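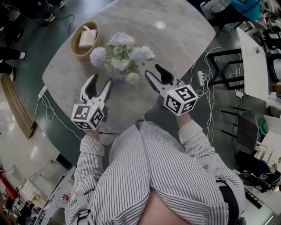
Beide Greifer offen, der Strauß liegt bereit. Marmortisch, 20. Juni 2025

Eigentlich wollte ich in diesem Semester etwas mit Regelungstechnik machen. Jetzt verbringe ich die Nachmittage damit, Blumen anzufassen, und zwar mit zwei Handgreifern, deren Gehäuse über und über mit schwarz-weißen Markern beklebt sind. Meine Mutter fragt am Telefon, ob man davon später leben kann. Ich habe das Thema gewechselt.

Unser Praktikumsprojekt heißt Gornura. Den Namen hat die Gruppe vom letzten Jahr hinterlassen, zusammen mit einem Ordner voller Skripte ohne Kommentare und einer Kiste Kabelbinder. Die Aufgabe klingt harmlos: Gegenstände auf dem Tisch greifen, anheben, umsetzen, loslassen, und das so oft, bis genug Durchgänge für das Training beisammen sind. 200 müssen es bis zur Abgabe werden. Wer sich diese Zahl ausgedacht hat, hatte sicher keinen Strauß vor sich.

Mit dem Taschentuchkorb komme ich gut zurecht. Der hat einen dicken Rand, der verzeiht alles. Der Strauß verzeiht nichts. Drücke ich zu zaghaft, rutscht er weg, drücke ich zu, verbiegt sich das Grünzeug, und beim nächsten Versuch sieht er anders aus als vorher. Emese Bárány meint, gerade das sei das Wertvolle daran. Emese hatte heute Dienst am Rechner.

Elf Durchgänge habe ich geschafft, davon sind vier unbrauchbar. Einmal habe ich den rechten Greifer so weit gedreht, dass die Marker nicht mehr erkannt wurden, zweimal war die Aufnahme gar nicht gestartet, und einmal habe ich mitten in der Bewegung geniest. Bleiben sieben. Bei diesem Tempo werden wir im Dezember fertig, und der Kurs ist dann längst vorbei.

Was ich mir merken muss: Handgelenke ruhig halten, den Ellbogen nicht an den Körper klemmen, vor dem Zugreifen kurz warten. Und nicht hinter jedem Griff her seufzen, das hört der ganze Raum. Die Steckdosenleisten liegen immer noch auf dem Boden zwischen den Tischen, die weißen Kabel daneben in einem Zustand, den ich lieber nicht entwirren möchte. Ich habe mir vorgenommen, früher zu kommen und es doch zu tun. Das hatte ich mir letztes Mal auch vorgenommen.

Das Auswerteskript stürzt übrigens weiterhin ab, sobald ein Dateiname einen Umlaut enthält. Der Ordner heißt »Sträuße«. Ich benenne ihn morgen um.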